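Clothes Swap at Rastcombe: Did It Cut Waste?
Project report, Olesia Moroz and Oddur Bisgaard

Question we started with: if a school runs a free clothes swap, do people throw out less, or do they just move stuff from one closet to another? Our teacher said pick something small. This was not small.

Background. Cotton takes a lot of water to grow and most old T-shirts don't get resold. Blends are worse because the fibers are hard to pull apart. We read what we could find in the Rastcombe library, mostly older books. Skipped the chapter on wool, no time.

Method. Paper survey first, 22 people answered. Three questions: how many tops do you own, how many did you wear last month, what do you do with the ones you don't want. Then the swap itself, in the Brotness Street hall, one afternoon, August 11, 2018. Bring a bag, take a bag. Everything got weighed coming in and going out. Oddur did the scale, Olesia did the sheet.
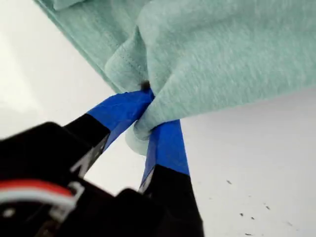

Sorting rules: tops, bottoms, outerwear, other. Stains or holes went in a seperate bag for rags. We argued over pilling and ended up letting it through, if you would wear it to the store it counts. Shoes not accepted, we should of put that on the poster.

Results. Tops were by far the biggest pile. Coats went first, even in August. Left over at the end: mostly kids sizes and event shirts with dates on them. The Kovalchuk thrift store took two bags of those and said no to the rest. Grinimis (the rag recycler) only picks up above a minimum weight and we didn't make it, so that bag is still in Olesia's garage.

Survey: most people said they wear less than half of what they own. The usual answer for unwanted stuff was "back of the closet," which we hadn't given as a choice, they wrote it in.
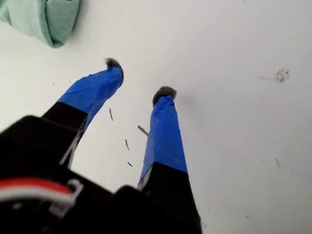

Problems. Scale was a bathroom scale, bad for light bags. We weighed Oddur with the bag and without and subtracted, so the numbers jump. Two people left without checking out. Survey was our friends and their parents, not a fair sample. Also we never asked what people would of done with the clothes otherwise, and that was the whole question.

Cost. Budget 800, spent 500, nearly all on the hall and printing. Could be much cheaper in the school gym.

What we think. It moved clothes to people who wanted them. Can't say it cut waste. To know that you'd need to follow up, maybe in September once school starts, ask who still wears what they took. Better scale. Shorter poster. Make the kids table bigger and put it by the door, parents didn't see it.

Sources: see attached sheet (handwritten, sorry)

Contact: Rastcombe project office | © 2018 O. Moroz, O. Bisgaard | Back to top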